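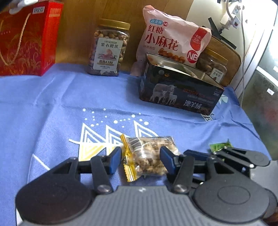

Ticket: Label printer at packing station 2 skips labels and loses count
Site: Drerkdale warehouse
Equipment: Zerano thermal label printer, Plunum stock software
Opened by: Packing
Assigned to: Site support
Priority: Medium
Status: Closed

Reported problem

The printer at station 2 feeds a blank label after every few good ones. It started in the morning, after the roll was changed. By lunch the screen in Plunum said 900 labels printed for the snack order and we were well short of that in usable labels. Station 1 is printing the same job with no trouble. We turned the printer off and on twice. No error light.

The order is for Stevens and goes out on the late truck tomorrow.

8:40 am – Support
Please send the settings page. With the printer off, hold the feed button, turn the power on, and let go when the light blinks. It prints one long strip. Also tell us which roll is loaded. The part number is inside the cardboard core.

9:15 am – Packing
Strip printed and scanned to the ticket. The roll is the 1,000-label one, from the new carton. Station 1 still has a roll from the old carton.

9:30 am – Support
Strip received. Media type is set to "continuous" on station 2. It should be "gap". With continuous set, the printer doesn't look for the space between labels. It feeds a fixed length and drifts until the print lands across two labels. That explains some of what you see but not the blanks.

Steps:
Open printer settings from the Plunum station screen.
Change media type to gap.
Save, then close the lid and press feed once.
Print 10 test labels and keep them in order.

10:05 am – Packing
Done. Of the 10 test labels, the first three are fine, the fourth is blank, then two good, another blank, the rest good. The print is straight now and not running over the edge any more.

10:20 am – Support
Good, so the drift is fixed. Blanks in gap mode usually mean the sensor is reading something as a gap that isn't one, or missing a real one. Dust on the sensor is the most common cause. Please clean it:

Power off and unplug.
Take the roll out.
The sensor is the small dark window in the paper path, left of center.
Wipe it with a dry lint-free cloth. No alcohol on this part.
Wipe the rubber roller with an alcohol pad, turning it by hand, and let it dry.

Run the calibration after that. Hold feed until it blinks twice, then let go. It should feed four or five labels and stop at the tear bar.

11:10 am – Packing
Cleaned. There was a bit of label glue on the roller, not much on the sensor. Calibration fed the whole time and didn't stop until we opened the lid. Tried it again, same thing.

11:25 am – Support
If calibration doesn't stop, it can't find the gap at all. Please swap rolls between the two stations. Leave the settings alone on both.

11:50 am – Packing
Swapped. Station 2 with the old roll calibrates and prints fine. Station 1 with the new roll has started giving blanks.

12:05 pm – Support
Then it's the roll and not the printer. Hold a strip of each up to a window and compare the backing paper.

12:30 pm – Packing
The new backing is yellow and thicker. The old one is white and you can see light through it. The gap between labels is also smaller on the new one. We have four old rolls left on the shelf, and two of those are promised to returns.

12:45 pm – Support
Understood. The sensor shines a light through the backing, and the thicker paper doesn't let enough through for the factory setting. You can raise the level by hand:

Printer settings, Advanced, Sensor.
Change from Auto to Manual.
Raise the level one step at a time and run calibration after each step.
Stop at the first level where calibration ends by itself at the tear bar.

Use an old roll for the Stevens order in the meantime so packing isn't held up.

1:40 pm – Packing
Stevens order is running on the old roll. Did the sensor steps on station 1. Calibration stopped properly at level 7. Printed a short batch on the new roll with no blanks. Level 6 looked all right at first but gave one blank near the end.

1:55 pm – Support
Use 7 on both stations when the new rolls are in. Note that Auto comes back if somebody does a factory reset, so please write the level on the inside of the lid.

2:10 pm – Packing
Written on both lids. Second question. The count in Plunum is still wrong. It now shows 1,044 printed for the job and the job was 900. Does that get charged to the order?

2:35 pm – Support
The counter adds one for every label sent to the printer, good or blank, and test labels are counted too if a job is open. The extra 144 are reprints and tests from today. They are not charged to the order, but they do come off label stock, which is correct as the labels were used.

To clear the warning on the job:
Open the job and choose Adjust.
Enter 144 under Spoiled.
Pick "Media fault" as the reason.
Save. The job should go from amber to green.

3:00 pm – Packing
Adjust is grayed out on the station login.

3:10 pm – Support
It needs the shift lead login. The job also has to be paused, or the button stays gray for everyone.

3:45 pm – Packing
Shift lead did it. Job is green. Printing finished and the cartons are on the dock.

4:00 pm – Support
Thanks. We're keeping this open overnight to be sure the setting holds after the stations restart.

Next day, 9:20 am – Packing
Both stations kept level 7 after restart. Station 2 is on a new roll and has been printing since the start of shift. No blanks. One label came out faint on the right side, but that cleared after the roller was wiped again.

9:35 am – Support
Faint on one side is normally the print head not closed all the way. Press down on both corners of the lid until each one clicks. If it comes back, open a new ticket and attach a label.

Purchasing has been told about the backing paper. The October carton is the same part number as the last one, so the change was made by the supplier without a new number. Until that's sorted out, check the backing color whenever a new carton is opened – yellow needs level 7, white works on Auto.

Closed by Support. Cause: label media. Fix: manual sensor level, media type corrected on station 2.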